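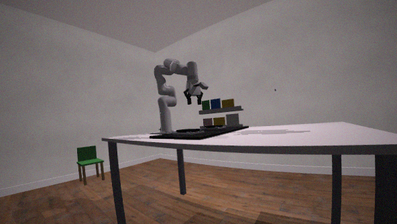

The shelf job in the simulator, arm over the plate and fingers open.

Workshop tips: getting a pick-from-shelf script to behave

I get asked about this a lot, so I'm putting my shelf tips in one place. I use Whitlock for planning and the Sarkness viewer for looking at the results, but most of this carries over to whatever you run at your own bench.

Start with the boring stuff. Check your units! I once had a shelf board typed in as millimeters when the planner wanted meters, and I blamed the gripper settings for an entire evening.

Give the shelf its own collision shapes, one per board. If you wrap the whole unit in one big box (tempting, I know) the planner thinks the gap between the levels is solid and it will never reach in there. Blocks get their own shapes too, with a little padding. I use 2 mm on the blocks and 10 on the boards.

Save a "hover" pose above the shelf and make every pick begin there. Mine has the fingers parted and pointing down. When a plan fails I send the arm back to hover and try again, which beats restarting from wherever it gave up.

Fix your random seed while you're debugging. Mine is 549, for no good reason, and it's been in the config since January. Change it once things look decent and see what falls apart.

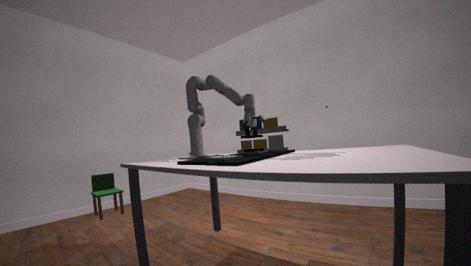 Slow way down for the last stretch. I split each approach into nine waypoints and check for collisions between them as well as at them, because a fingertip can be fine at one point, fine at the next, and go straight through the edge of a board on the way. Watch the wrist too. Everybody stares at the fingers, and it's the wrist that clips the neighbor.

If you match blocks by color, put your two yellows side by side in a test image before you trust the thresholds. Olive and mustard fooled my Hollach color filter over and over until I added block width to the check (the mustard one is wider, so that was easy).

Oh, and log the failed plans! Drakbridge throws them out by default. Look for "keep rejected" under the planner tab and switch it on, then clear the folder now and then or it'll eat your disk.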